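Section 4: Preparing the Compartment Organiser

This section applies to the hinged compartment organiser supplied with the Skistton small-parts storage range. It should be read in full before the organiser is first filled, and again whenever the contents are changed.

4.1 Before you begin

Place the organiser on a clean, level surface with enough free space behind it for the lid to open fully. A pale surface is recommended, as small items that fall outside the box are easier to find. Keep pins, beads, screws and similar items in their original packets until step 6 below.

CAUTION: Small parts present a choking hazard. Do not prepare or fill the organiser within reach of children under three years of age.

4.2 Opening and cleaning

1. Turn the organiser so that the latches face you and the hinge is at the back.

2. Release the latches one at a time. Press down lightly on the lid while doing so, particularly if the box is already full.

3. Raise the lid slowly by its front edge. Do not lift or carry the organiser by the lid.

4. Wipe the compartments with a soft cloth dampened with lukewarm water and a little washing-up liquid. A cotton bud may be used in the corners.

5. Leave the box open until it is fully dry. Metal items stored in a damp compartment will rust and may mark the plastic.

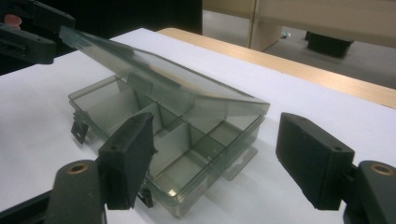

6. Decide on the arrangement of the contents before any packet is opened. Items in daily use should be placed in the row nearest the latches, and those seldom needed in the row nearest the hinge. Items which are easily confused, such as screws of similar length, should not be kept in neighbouring compartments.

7. Fill each compartment to no more than 2 mm below the top of the divider walls. Overfilled compartments allow small items to pass into the next compartment when the box is tilted.

8. Spread the heavier items evenly between the left and right sides. The total weight of the contents must not exceed 800 g.

NOTE: The plastic is tinted but can be seen through, and most contents can be recognised with the lid closed. Labels are nevertheless advised where several sizes of the same item are kept. Grolel self-adhesive labels may be fixed to the outside of the lid. Do not fix labels to the divider walls.

4.3 Closing

1. Check that nothing is resting on top of the dividers or along the rim.

2. Lower the lid by hand until it lies flat. Do not let it drop.

3. Fasten the latches. If a latch does not close under light finger pressure, reopen the lid and look for a trapped item. Forcing the latch may bend the plate or crack the plastic beside it.

4. Hold the box level and move it gently from side to side. If items can be heard moving between compartments, return to step 7 of 4.2.

4.4 Storage and care

The organiser should be stored flat. Up to two filled boxes may be stacked, provided that both lids are fastened. Where the organiser is kept in the Doležal drawer unit (order code 392), allow the drawer to close under its own movement and do not push it shut.

Do not use solvents, scouring powder or nail varnish remover on any part of the box. Do not place it in a dishwasher. Prolonged direct sunlight may cause the plastic to become brittle.

CAUTION: If the lid or a divider is cracked, empty the box and withdraw it from use. Broken edges may be sharp.

Replacement latches are available from Caketti under part number 78. Fitting instructions are enclosed with the part.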